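4.2 Where keys come to rest

The strongest pattern in our data, and the one we enjoyed finding most, concerns the place where people put their house keys when they come home. We had expected hooks, bowls and hallway shelves to do most of the work. They were certainly there: nearly every household in the Plerham sample owned at least one thing bought or made for holding keys. Yet when we asked people to write down, each evening, where the keys were at that moment, the hook came a distant second to the nearest large flat surface. In most homes that meant the main table.

Of the 92 households that kept the diary through October, most named a table in more than half of their entries. The habit held across flats and detached houses, and it held for people living alone as well as for families. Vlček's early work with Clembridge tenants pointed the same way, though his sample was small and he asked only about the first hour after arrival. It is a real pleasure to see his hunch stand up in a larger group and over a longer stretch of time.

We use the term "landing surface" for any place that takes in small carried objects without having been set aside for them. A landing surface has no fixed rules. Keys may be left at the edge one night and in the centre the next, and our diarists were rarely bothered by this. One woman wrote that her keys were "always on the table", then gave a different spot on the table for each night of the week. She saw no conflict between the two, and after reading through her pages several times we have come to agree with her. For her, the table as a whole was the address (see Figure 3).

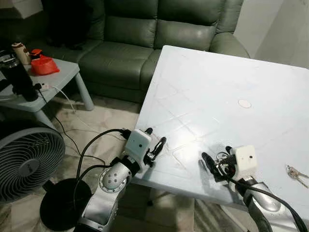
Figure 3. Keys on a tabletop, near the right edge.

How big the surface was mattered a good deal. Diarists with small tables tended to move their keys before meals, and a moved object was much more likely to be reported lost the following morning. Those with large tables simply ate beside them. This gave us one of the more charming results of the study: the households that tidied most often before dinner also spent the most time searching before work. We would be careful about reading too much into this, as tidy households may also be quicker to call a thing lost, but the link was clear in both halves of the diary period.

Distance from the door mattered less than we had guessed. We had set a cut-off at two metres, thinking that anything further in would drop away sharply. It did not. People walked straight past closer shelves to reach a favoured table, often with shopping in both hands. When we asked why at the follow-up interviews, the most common answer was that the table was where they put everything else down too. Keys seem to travel with the bag, the mail and the phone, and to be let go of at the same moment.

Sixteen households were also given a plain felt tray, supplied by the Muvitix workshop, and asked to place it wherever they liked. Ten put it on the table they already used. The trays filled up wonderfully fast, mostly with coins, receipts and hair ties, and within a fortnight the keys were usually back on the bare surface next to the tray. Hrnčiar's model of household storage would call this a failure of the container. We lean toward a kinder reading: the tray did its job for the odds and ends, and the keys went on being at home where they had been before.

There are limits to all this. The diary relied on people's own reports, and roughly 200 entries had to be set aside because the writer had named a room and no surface. Households with young children were also few, and several parents told us at interview that anything left within reach would soon be under a sofa cushion. We return to these homes in Section 4.3, where the high shelf finally gets its due.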